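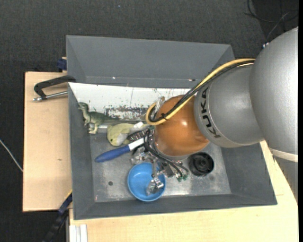

Can you descale a kettle with plain white vinegar?

Plain white vinegar works fine on ordinary scale, provided you can live with a kitchen that smells like a pickle jar until bedtime.

Fill the kettle halfway with equal parts vinegar and water. Bring it to a boil, switch it off, unplug it and leave it alone for an hour. Leaving it alone is the hard part if you share a house with tea drinkers, so put a note on the lid. Mine says POISON, which is unfair to vinegar but gets results.

Pour it out, wipe the inside with a soft cloth, then rinse. Boil a full kettle of fresh water and throw that away too. Repeat until your tea stops tasting like salad.

Stubborn crust around the spout? Soak a rag in vinegar, wrap it around the spot and wait 18 minutes, or one phone call with my sister.

Skip the steel wool. It scratches, and scale loves a scratch.

In Drerndale, where the water is practically gravel, I do this every 6 weeks. Softer towns can wait until June.

Posted by Thilini Matubbar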